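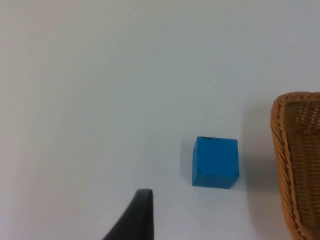 Did the Felten Brewery ever pay its shareholders? It paid one dividend, in June, three years after the founding.

Home | Minutes | Join

I read us the Kilen ledger first (my turn!) and we loved it: 1,104 shares issued, 213 of them to the founder's own sister.
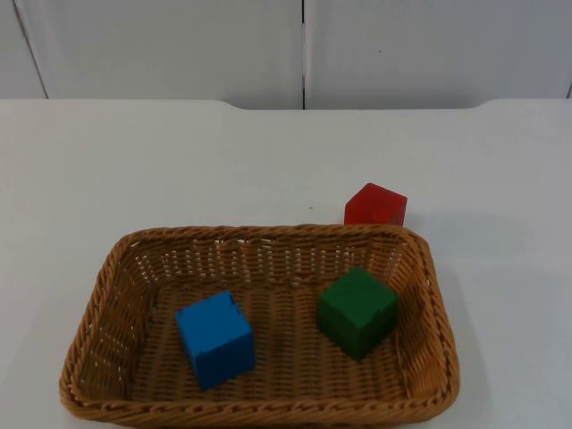 Minutes by R. Slaoui

We argued a bit over the steam mill, and I still say he bought it too early.

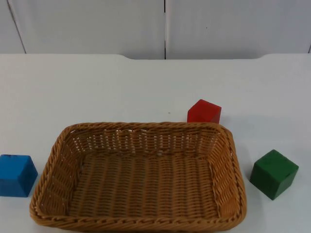

The loan was 3,000 dollars, by the way, and the bank at Destatwood wanted it back fast. I'll copy the letters out for next time.
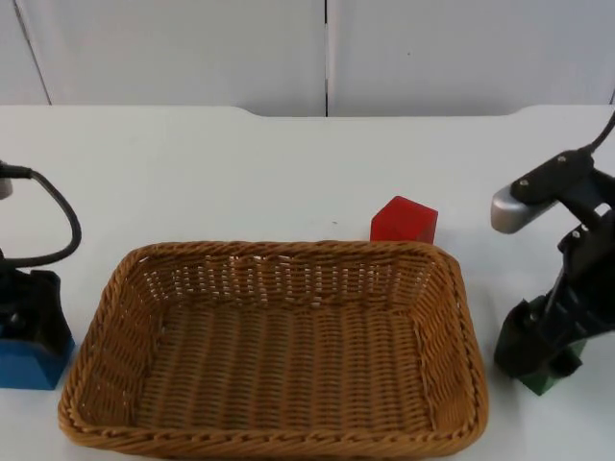

Agreed to pay for the ledger scans. Meeting closed.

Recent minutes
Kilen ferry owners
The Destatwood bank

We use cookies. OK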